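**Ticket 246** – Wood store: humidity climbs at night, dehumidifier does not follow
**Opened by:** Herman Pangaribuan
**Unit:** Barno dehumidifier, wall model, with separate room sensor (Flusov)
**Status:** open, waiting for part

Good morning. I am writing this ticket in the form of a log, so that everybody at Nugroho who works with the wood store can see what was already tried. Please add your notes under mine and do not write between the lines, as it became confusing the last time.

**The problem**

The set point of the dehumidifier is 50 percent. During the day the room stays near this value. At night the humidity goes up, and in the morning the display of the Barno still shows a value close to 50, but the small dial meter on the shelf shows much more. On the worst morning I read 77 on the dial. The room also smelled damp, so I believe the dial.

The hardwood boards suffer from this. Two of the wide ones on the lower rack have cupped and I cannot push them flat by hand. The softwood on the other side of the room looks fine to me, but I did not measure it.

**Check 1 – water tank and drain**

I first looked for the simple thing. The tank is not used, because the unit drains through a hose to the floor drain. I took off the hose and blew through it. It was free. I put it back with a new clamp, as the old one was rusty. I poured a cup of water in the tray and it ran away normally.

No change the next morning.

**Check 2 – filter**

The filter was full of fine dust. I washed it, let it dry for one afternoon, and put it back. The airflow at the front is now clearly stronger. The filter light was never on, and I would like to know why. The manual says that it comes on after 3,000 hours of running, so maybe it counts only hours and does not feel the dust at all. In a wood store this interval is much too long. I have written "clean filter, first week of the month" on the door.

The morning after: Barno display 51, dial 68. Better, but not good.

**Check 3 – is the dial correct?**

A colleague said that these cheap dials are never right, so I made the salt test. You put a little table salt in a bottle cap, add a few drops of water until it is like wet sand, and close it in a plastic box together with the meter. After some hours the meter must show 75. I left it from the evening until 8 a.m. and the dial showed 73. So it reads two points too low, if anything. This means that the real humidity in the room was even higher than I wrote above.

I did the same with the Flusov sensor, which was not so easy, because the cable is short and I had to hold the box on the wall with tape. It showed 58 in the salt box. After two more hours it was still 58.

I think this is the main finding of this ticket. The sensor reads low when the air is humid, and the dehumidifier believes it and switches off.

**Check 4 – position of the sensor**

Before I blame the sensor completely, I must say that its place is bad. It is fixed over the heating pipe, next to the door. The air there is warmer, and warm air gives a lower relative humidity, also with a good sensor. I moved it to the inner wall at the height of my shoulder and away from the pipe. For this I had to extend the cable with a piece from the spare drawer, four wires, soldered and covered.

The morning after: Barno display 54, dial 61. The unit was running when I came in, and this was the first time I have heard it run so early.

**Check 5 – the boards**

I was asked if the boards in daily use have the same trouble as the ones in the rack. A board which stands on its edge or lies on a solid top gets air on one side only, and the other side stays behind. The open side takes up moisture and swells, and then the board bends. On a top with holes the air can also reach part of the underside. I cannot prove that this helps enough, but it is surely not worse than a closed top. 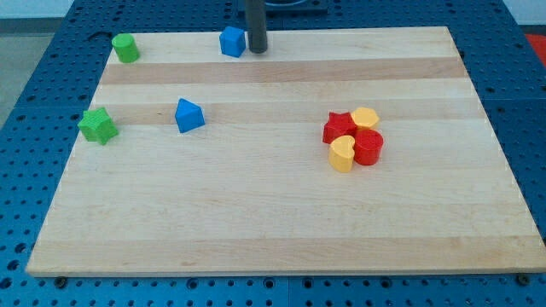
*Striped board on the blue table, in both pictures.*

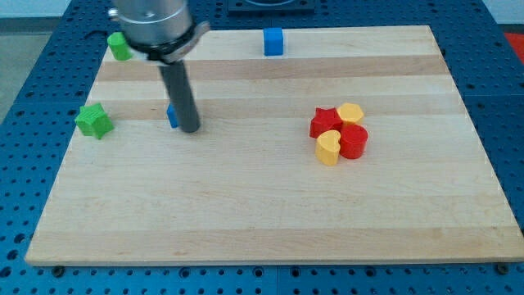
For the racks I have now put thin sticks between all the boards, three for each layer, one directly over the other. Please keep them in this order when you take a board out. If the sticks are not in one line, the weight presses the board down between them and we make a new bend ourselves.

The two cupped boards are lying with the hollow side down, with sticks under them, and no weight on top for the moment. I read different opinions about this. Some people wet the hollow side, and I do not want to do that in a room where the water is already the problem.

**Check 6 – where does the moisture come from?**

I also wanted to know why it is worse at night. I stayed on Saturday until 10 p.m. and looked at everything with a lamp. There is a ventilation flap over the back window which should close by its own spring when the fan stops. It stays open a finger wide. In August the outside air gets very humid after sunset, and it comes directly in there.

The spring is not broken, but the hinge has old paint in it. I scraped the paint away with a knife and added a drop of oil. Now the flap closes most of the time – not every time. I made a separate ticket for the flap, number 249, because it belongs to the building and not to the dehumidifier. Please do not close 249 together with this one.

The floor near the back wall was dry. I taped a piece of plastic film on it for two days and found no drops underneath, so I do not think that water comes up through the concrete.

**Readings after checks 4 and 6**

| Morning | Barno display | Dial (as read) |
|---|---|---|
| first | 52 | 58 |
| second | 53 | 60 |
| third | 51 | 57 |
| fourth, rain in the night | 55 | 66 |

The fourth line shows that the problem is smaller but still there. With rain, the difference between the two meters grows again to 11 points, and the unit stopped too early.

**What I changed for now**

The set point is lowered from 50 to 42. With the wrong sensor this gives a true value close to what we want on normal nights. I know that it is not a clean solution. When the new sensor comes, the set point **must** go back to 50, or the room will become too dry and we will get cracks at the ends of the boards. I put a yellow label on the unit with this text.

**Contact with the supplier**

We bought the unit through Prinano. I called them and they first asked me to reset it: hold the power button for ten seconds, wait for two beeps, set the clock again. I did it while they were on the phone. It changed nothing in the reading. Then I told them about the salt test and they agreed that the sensor should be replaced. They need the serial number of the sensor itself, which is on the back side, and a copy of the invoice.

I sent the serial number the same day. I cannot find the invoice. It is not in the blue folder and not in the shared drive under "Machines". If somebody has it in their mail, please send it to me.

**Questions still open**

- Is the sensor cable allowed to be longer than the original? The manual gives no limit. Prinano will ask.
- Can the unit be set to run for a fixed time each night, independent of the sensor? I found a timer in the menu, but it seems to switch only off and never on.
- Does anybody know when the sensor was last changed? There is a second set of screw holes beside the old place, so maybe this is not the first one.

**Next steps**

I read the dial each morning at 8 and write it on the paper next to the door. If I am not there, please read it for me, and knock lightly on the glass first, as the needle sticks a little. I will repeat the salt test with the new sensor before I mount it on the wall.

H. Pangaribuan

**Added later:** the invoice is found, it was filed under heating. Sent to Prinano at 3:40 p.m. They answered that the sensor is in stock and the delivery is free of charge. I leave the ticket open until it is mounted.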